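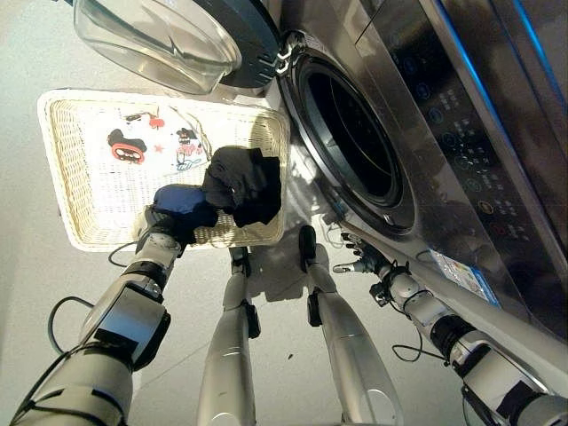

Azucena Sandoval told me, before I had even found a chair, that the hardest part of learning to read at fifty-one was the bus. She had been taking the same one for years, and one morning in her second month of lessons the signs along the avenue started talking to her all at once, the pharmacy and the tire shop and the church with its supper hours, and she got so caught up in it that she rode right past her stop and had to walk back.

I had come to Paredes to write about the evening reading classes run by Getar, a small charity that works with grown men and women who came to this country as refugees or farm workers and missed out on school along the way. I meant to stay two days and stayed 6, partly for the classes and partly (I may as well admit it) for the bean soup that goes around at the break.

The classes meet in the old Trollness school, a long brick building with tall windows and radiators that knock. When it closed, the town let Getar have the ground floor for a dollar a year, and the first winter there were more teachers than students. People were shy about walking in. A grown man doesn't like to be seen carrying a first reader across a parking lot, so somebody had the good sense to hand out plain canvas bags, and after that the rooms began to fill.

Last year 847 people came through the door at least once, and a good many of them kept coming. They speak Arabic, Dari, Spanish, Mixtec and several languages I had to ask about twice. Beginners sit in the room nearest the kitchen. They start with their own names and the names of their children, then go on to whatever they have brought from home in those canvas bags: a letter from the clinic, a lease, a note from a daughter's teacher about a field trip in May. I watched a man spend most of an hour on a single gas bill, his finger moving under each line, and when he got to the bottom he folded it up very carefully and asked if there was another one he could do!

Money is tight, as it always is with this sort of work. A seat in the class costs Getar $1700 a year once you count books, heat, bus passes and the sitter who minds the little ones down the hall. Students pay nothing. A yearly grant from the Plivum fund covers the teachers' wages, and the rest comes from church suppers, a plant sale and envelopes left at the front desk, one of which held $3198 and no name at all. It paid for the new dictionaries, the good heavy kind, and they are already soft at the corners.

Azucena is in the top class now. She reads the newspaper on the bus these days, which she says is safer than the signs, and she has started writing down her mother's stories about the village where she was born, a page or so a night at the kitchen table. She read me one about a goat and a wedding. She stopped in the middle to fix a word, crossed it out, thought for a while, and put the first one back.

New students can sign up any evening at the side entrance.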